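4.2 Candidate qualifications and list placement

We coded the formal education of all 462 candidates who stood for the Vernby assembly, using the declarations filed with the electoral office. Where a declaration gave no school record, we followed Eder and Guerra and treated the entry as missing. This left 19 candidates outside the main models. The remaining records were sorted into four levels, from no completed secondary schooling to a postgraduate degree.

Party lists differ in how they treat these levels. In the Garg district, degree holders were placed near the top of the list by both large parties. In Grurkach the pattern is weaker, and years of party membership predict placement better than schooling does. Jomley falls between the two - its lists were drawn up by branch vote, and the order reflects local standing more than any written criterion.

A second coder worked through 172 of the declarations without access to the first set of codes. Most disagreements concerned vocational certificates, which the declaration form does not separate from other post-school training. We kept the lower level in each disputed case. Moving these cases up one level does not change the sign of any coefficient in the placement models.

Figure 4. Tower of three marker cubes on a round table.
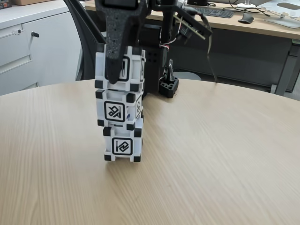
The placement models say nothing about how voters respond to a candidate's schooling. Ballots in Vernby list the name and party only, and education enters the campaign mainly through press coverage and attacks by rival parties. We take up that question in Section 5, using the survey collected in December.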